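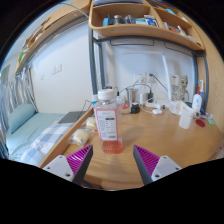
Bottle with screw cap on a desk

Trakora Home Check-in Button

A push-button unit for people who live alone. Press it once a day and the people on your contact list get a text to say you are up and about. If the button has not been pressed by the time you set, they get a different text asking them to ring you.

Works with up to 2 contacts. No broadband needed, as the SIM is fitted before dispatch. The battery lasts 400 days in normal use and the unit texts you when it is low.

Colour: white or grey
Product code: Kombo 478
Range from base: 1,000 feet outdoors, less through walls

Sold and supported by Skiltel, Loltmont. Not a replacement for a monitored alarm.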